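How to Write an Email Subject Line People Will Open

5 min read
Last updated 2/17/20

Your newsletter may be a small masterpiece. It still has to get past a subject line, and most subject lines are written in the last forty seconds before someone hits send. Set aside ten minutes instead.

Start by finishing the email. You can't label a box before you know what's in it, although plenty of marketing departments try. Then write down the one thing a reader gets from opening it, in words you'd use on the phone.

Now write 8 versions. The first three will be bad and the fourth will contain a pun. Get it out of your system and keep going. When I ran the list for Skura, a small shop selling notebooks, our best performer was number seven: "The gray ones are back." It beat "Exciting April News Inside!" so badly that we retired the word "exciting" altogether.

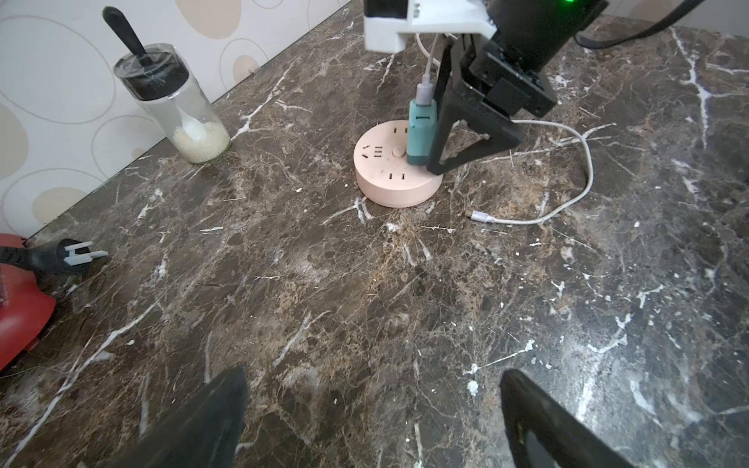

Next, cut. Phones chop off long subject lines, so put the useful words up front and read what survives. "A special message to all our valued customers regarding shipping" survives as a special message to all our valued, and then silence.

Check the preview text while you're there. If you leave it blank, many email programs grab whatever comes first, usually "View this email in your browser" – a thrilling offer.

Then test two versions. Our list at Nallora had 2,000 names, so we sent each version to a small slice, waited a few hours and mailed the winner to everyone else. If your list is 91 people, skip the test. The difference will be your cousin.

Last, send it to yourself and look at it in a crowded inbox, between the dentist and the bank. Would you open it? If not, go back to your list of 8 and try the one you thought was too plain.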